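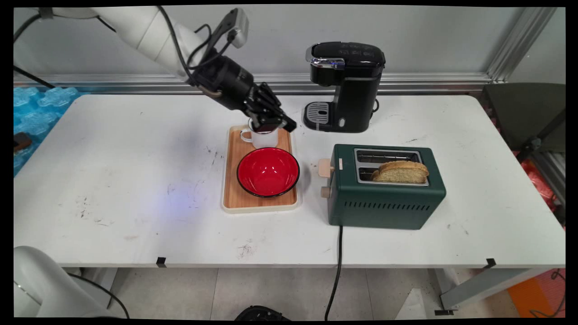 Breakfast for one should be assembled on a tray. I have held this view since I moved into a flat on Delville with 16 inches of counter, and Oluwaseun Olaniyan's case for the set table has not changed it. A tray holds a mug and a bowl, fixes the order of work, and goes to the sink in one trip.

The toaster belongs next to it, within arm's reach.
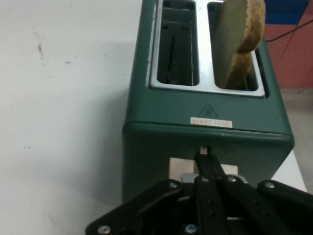

Two slots are enough. Four-slot models take up counter all week to serve one large breakfast, and the second pair mostly collects crumbs. I would also keep the plain lever and knob. Touch panels add a step to a job that needs one push.

Olaniyan objects that trays encourage eating at the desk. They do. I eat there at 8 and see no fault in it.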